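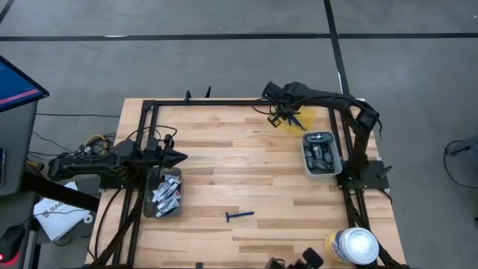 Bench 3, overhead view. Two arms, a bin on each side, one razor on the open wood between them.

Stamar Bin Transfer – README

Last updated: 2/7/20

Print this page | E-mail this page

Stamar is the control and planning stack for two-arm sorting on a shared tabletop. This repository holds the planner, the perception node, the bench configuration and the replay tools. The arm drivers live in Gaillard and are pinned as a submodule. Labeled episodes are stored in Nutgate and are not part of this checkout.

Status

The main branch runs on bench 3. The Branden branch has the older single-arm planner and gets bug fixes only. Do not merge from Branden into main. The joint naming differs between the two and the merge completes without conflicts, which makes the error hard to find.

What the task is

Items are drugstore goods: small printed tubes, disposable razors, packaged items with dark glossy wrapping. Each bin has one assigned class. An item on the open wood is a "stray" and has to be assigned to a bin or to the reject list before either arm moves. The planner handles one stray at a time. If perception reports more than one, the rest are queued by distance to the nearest bin rim.

Perception

The detector runs on the overhead stream and publishes a mask, a class and a long-axis angle for each item on the wood. Items inside the bins are not segmented individually. Each bin is treated as a single region with a fill estimate.

Known weak points:

- Razors. The head sits crosswise to the handle, and the angle estimate can flip by 180 degrees when the mask loses the head. The planner checks the width profile along the long axis and rejects the detection if both ends score the same.
- Translucent bins. The rim is found from the stored bin pose and refined with edges. A bin rotated more than 18 degrees from its stored pose is reported as missing. Smaller rotations are fine.
- Black cables over the wood. These are masked using the arm state, but a cable that has slipped out of its usual arc will show up as a thin item. The minimum width filter removes most of them.
- Colored patches on the tabletop. Turn off auto white balance. The background model assumes fixed gains.

Planning

Each arm has its own reachable region, stored as a polygon in table coordinates. The regions overlap in the middle. A stray in the overlap goes to the arm on the same side as the target bin, unless that arm is holding something. Only one arm may enter the overlap at a time. The lock is held by the planner and released when the gripper is back over its own side.

Planning timeout is 500 ms per segment. On timeout the arm holds its position and the request is retried with a raised approach height. After three failures the stray goes to the reject list and the episode continues.

The rails and base plates are in the collision model as boxes. Cables are not modeled. Anything set down on the rails, canisters included, has to be added to bench.yaml by hand or the planner will treat that volume as free.

Configuration

bench.yaml – table size, rail boxes, base plate poses, bin poses
classes.yaml – class names and bin assignment
limits.yaml – joint, speed and force limits for each arm
camera.yaml – intrinsics, fixed gains, overhead pose

Values in limits.yaml override the driver defaults in Gaillard. If a joint is missing from the file, the driver default applies and a warning is written to the log.

Running

1. Start the drivers for both arms and wait for the ready flag.
2. Run check_bins. It prints the pose error for each bin.
3. Run stamar_plan with the dry-run option and look at the paths in the viewer.
4. Run stamar_plan without the option.

The log buffer keeps up to 300 episodes. Older ones are overwritten, so export to Nutgate before a long run. Replay works offline and needs only the episode folder and the matching bench.yaml.

Open issues

- Fill estimate reads low on the tube bin. Tubes lying diagonally across one another leave gaps that the depth model counts as empty.
- The overlap lock is not released if the viewer is closed during a dry run. Restart the planner.
- Left and right camera masks use different dilation values. To be unified in April, together with the new classes.yaml format.
- check_bins returns exit code 0 when a bin is missing. Read the printed output until this is fixed.

Shares: 3 | Comments: 0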